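My sorting of the convention boxes is going slower than I wished, so this month I write only about one thing: the paper props from the Lovudine fan weekend, and how we made the tavern wall for it.

For people who are new on this blog, Lovudine is a fantasy series with six books and one short television season. The fans are few but they are very faithful. Every March we meet in the sports hall in Holik, and our club always builds one corner of the hall as a place from the story. Last year it was the ferry landing. This year it was the Talladent, the tavern where the smugglers leave letters for each other on the wall.

In the books this wall is covered from floor to ceiling. The author never says how many letters there are, but Montri Wongsuwan, who planned the corner with me, wanted that visitors could come close and find a real text on every paper. I said yes too quickly. We finished with 291 letters, and I wrote more than half of them by hand in my kitchen.

The paper was the first problem. Coffee is what everybody recommends for making paper look old, and it gives a nice color, but our first batch smelled so strong that my husband asked me to move it to the balcony. Black tea was better. I used 18 bags for one baking tray of water, left the sheets in it while I ate dinner, and dried them flat on towels. If you hang them on a line they get a dark stripe at the bottom. Some people like this stripe. I don't.

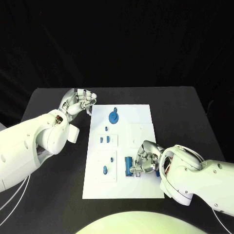 Two white robot arms over a dark gray table.

For ink I tried three kinds. The brown drawing ink from the art shop was beautiful but it went through the thin sheets, so we could not write on both sides. In the end most letters were made with an ordinary brown fineliner, and I only used the good ink for the big ones at eye height. I think a visitor can't see the difference from one meter away, but Montri says he can, and we still argue about it.

The texts took much longer than the paper. I made a list of all smugglers who are named in the books and gave each of them a handwriting. Old Wiriya writes very small because she doesn't want to pay for a second sheet. The twins write in one letter together, and you can see where one takes the pen from the other. There is also a love story in 14 letters, which you can only read in the right order if you start behind the door and go to the left. Four visitors found it, and one of them came back the next morning to copy it in a notebook. I was very happy about this.

The wall itself was made from eight panels, each one 60 centimeters wide, so that they could go in the back of Montri's car. We painted them dark brown and then went over the edges with a nearly dry brush in a lighter color. The letters were fixed with small nails, because in the book they are "nailed like butterflies" and I would not accept tape.
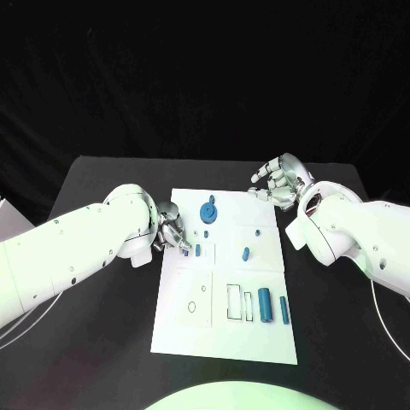

What I did not think about was the wind. The hall has a big double door on the north side and it stood open nearly the whole first day. Every time a group came in, all the letters lifted up together and made a noise like birds. Many people believed this was an effect that we had planned, and I have to say it was the best thing in the whole corner. Still, nine letters were torn off at the nail and I had to repair them in the evening with rice paste.

The total for our club was 3446 in local money, with paint and wood being the most expensive part. The panels are in my cellar now, next to the ferry landing, and there is no more place down there. If a group near Holik would like to have the landing – it is heavy, but all the ropes are included – please write to me before the summer.

I will scan the love letters when my scanner is repaired. The first one has a spelling mistake in it that I only found after the weekend, and I will leave it there.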